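Notes on the Undcombe Reading Room, One Year Into the New Hours

Posted Sunday, July 7, 2024

The reading room at Undcombe has now completed a full year under its revised schedule. Several readers of this blog have written to ask how the arrangement has fared, and I have delayed a reply until the annual figures were posted at the front desk. They are now available, and I set out my observations below. I write as a regular patron and hold no position with the library.

Background

Before the change, the reading room was open on weekday mornings and closed at lunchtime. The schedule had been in place for as long as I have lived in the area, and it suited people who did not work. It did not suit students, shift workers, or anyone who had to travel in from Porthorpe by bus. The library proposed a move to afternoon and evening opening, with the same total of 22 hours per week, and invited written comments.

The proposal was adopted in February of last year and took effect in the summer. The notice announcing it was two pages long and, in my view, could have been one. The second page dealt entirely with the return of borrowed umbrellas.

Attendance

Attendance has risen. On the evenings when I have been present, most of the long tables have been in use by six o'clock, and the window seats are generally taken well before that. The mornings, by contrast, had become very quiet in the last years of the old schedule. I would often share the room with a single gentleman reading the shipping news.

Some longtime patrons have been lost. I know of a few who preferred the morning light and who now read at home. The library has offered a morning session on alternate Saturdays, and this has been received politely, although I do not believe it has brought many of them back. A fixed weekly session would be easier to remember. I have missed the correct Saturday more than once and stood outside a locked door with a flask of coffee.

The Periodicals Question

The matter which has drawn the most correspondence is the reduction in periodicals. The library formerly kept a rack of up to 14 current titles beside the entrance. A number of these have been allowed to lapse, including the gardening monthly and both of the chess magazines. The staff have explained that the money was moved to lighting and heating, as evening opening costs more in winter.

I accept the reasoning, and I regret the result. A periodical is the ideal reading for a person who has forty minutes before a bus. It asks for no commitment and may be put down in the middle of a paragraph. Readers who feel as I do may wish to know that back issues of the chess magazines remain in the basement store and can be requested at the desk. Allow a day for retrieval.

Marichka Nazarenko, a fellow patron who reads more widely than I do, has suggested that subscribers bring in their own copies when they have finished with them. A box has been placed under the coat hooks for this purpose. The contents so far lean heavily toward cooking and sailing.

Noise and Conduct

Evening use has brought more conversation into the room. The rules permit quiet talk at the round table and silence elsewhere, and on the whole this is observed. Telephones are a greater difficulty. The small sign asking that they be switched off was moved during the repainting and now hangs behind the door, where it can be read only by someone leaving.

I would also ask, respectfully, that patrons refrain from eating at the long tables. Crumbs find their way into the bindings – the atlases have suffered particularly – and the cleaning is done only twice a week.

Furniture

The old chairs have been kept and reglued. I consider this the correct decision. They are upright and rather hard, and they keep a reader awake through the duller chapters of local history. The tables are sound, apart from a wobble at the one nearest the radiator. A good reading table should be pale enough to throw some light back on the page and deep enough underneath for a person to sit properly. Many modern desks fail on the second point.

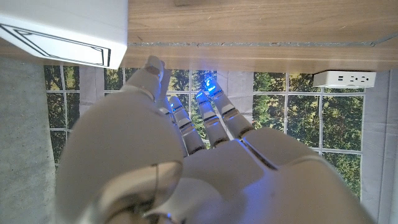
Recommended Reading From the Local Shelves

For those planning a visit this summer, I offer two suggestions from the local collection. The first is the Florneo letters, a set of family correspondence in three bound volumes. The early letters are chiefly concerned with drainage, and the reader may begin with the second volume without loss.

The other is Strazds on river crossings. The maps fold out and should be opened flat on the table by the east wall, which has the space for them. The index is unreliable after the letter M. A corrected list, typed by an earlier patron, is tucked inside the back cover and should be left there when the book is returned.

The room closes for the annual stock check in the last week of August. Books on reserve will be held at the front desk until it reopens.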